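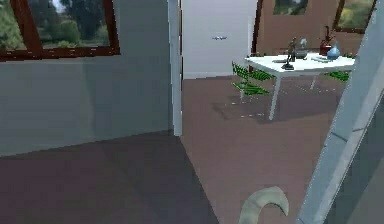
Tovwood Household Sayings

Welcome, and thank you for stopping by! Tovwood is a small collection of more than 130 sayings and proverbs, gathered from families in and near Drosmont – the kind of thing a grandmother says over the stove and everybody at the table can finish for her.

What you get
There are 2 files, sayings.csv and notes.txt. Each row has the saying as it was told to us, a plain English version, and the name of the person who shared it, if they were happy to be named.

A word on spelling
Safta Costache typed up the first batch and Archana Chaturvedi the second, and they didn't always agree on commas. We left both styles alone (we're rather fond of them). Where a saying came to us in two forms, both are kept.

Corrections
If your family says it differently, please do write to Kamlesh Tiwari, who looks after the notes and loves a long letter. New sayings go in each August.

License
Free to use and share – please credit Tovwood.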